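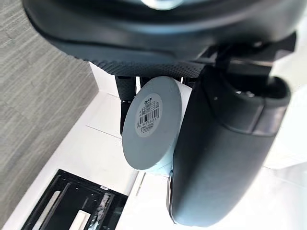

Chapter 4
Showing the Robot: Hand Guiding and Remote Control

Before you start. You should have read the chapter on joints and grippers. If not, go back, at least to the part on wrist cameras. We lean on it all through.

Writing a robot program line by line is slow. Fine for a welding cell where the part turns up in the same spot every time. Hopeless for a kitchen or a store cupboard. So people show the robot instead — do the job with the robot's own body, record everything, and let the software work out a rule that covers the next attempt. One run of the job from start to finish is called a demonstration. Plenty of demonstrations of one job make a set.

Two ways to give one.

Hand guiding. You take hold of the arm and move it. The motors go slack enough to let you, and the joint angles are stored as you go. Cheap, quick to learn, good for feeling when a part seats properly. Bad points: you are standing in the way of the cameras, your arms get tired, and two arms at once is nearly impossible for one person.

Remote control. You stay clear and drive the arm from something else, which may be a pair of small copy arms, a headset with hand controllers, or a glove. The cameras see the robot and the work and no person. Two arms are possible. Bad points: you lose most of the sense of touch, there is always some delay, and beginners grip far too hard.

Most of this chapter is about the second way. Hand guiding comes back in section 4.6, briefly.

4.1 What gets recorded

Joint angles, gripper opening, the commands sent by the operator, and the camera pictures, all on one clock. The clock matters more than students expect. In the Belimia set, which we use for the exercises, there are 287 demonstrations and the first 20 had to be thrown out, all for the same fault: the wrist camera was running behind the joints. Everything looked fine on playback. The trained arm closed its fingers too early every single time.

Keep commands and measured positions apart. They are not the same thing. If the operator asks for a position and the arm cannot get there (something is in the way, say) the difference tells you that the arm is pushing. Throw one of them away and you have thrown away the nearest thing you have to touch.

4.2 Where the cameras go

A wrist camera moves with the gripper. Good for the last few centimetres, when the fingers close on something and you want to know how it is lying between them. Poor for knowing where you are in the room. A head camera gives you that: counter, machine, door, both hands. But the robot's own hand tends to cover the very thing it is reaching for, right at the moment of contact. Use both. The Sqalli rig in the exercises does, and the file format (Ident, see the appendix) keeps a separate stream for each.

Dishes are a useful test becuase the cameras disagree so much. A plate on its edge in a wire rack can be a thin oval from one side and a full circle from another. The rack has wires everywhere, and a finger has to go between them without catching. A shiny worktop throws back the window light. 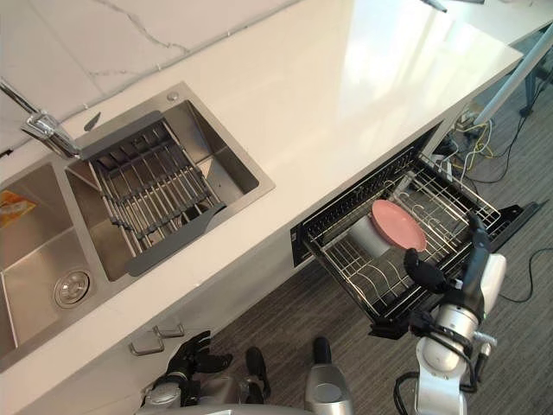 Should the operator start again after a slip?
Usually it is better to carry on and put it right, so long as nothing is broken or stuck. A set made only of perfect runs teaches the robot nothing about getting out of trouble. Mark the slip in the notes and finish the job.

4.3 Pace

Go slower than feels natural, but do not stop. Long pauses get learned as well — the arm reaches the place where you used to hesitate and sits there. If you need to think, think before pressing record. Same starting pose for each run unless the plan says to vary it, then vary it on purpose and write down how.

Practice runs are not kept. Operators on the Revine course do 4 before anything is saved, and a new operator's first saved runs are checked against and older hand's.

Terms used so far: demonstration, set, hand guiding, remote control, command, measured position, stream.

Contact the course team | © Revine Learning. All rights reserved. | Back to top

We use cookies to remember your place in the chapter. Accept | Manage settings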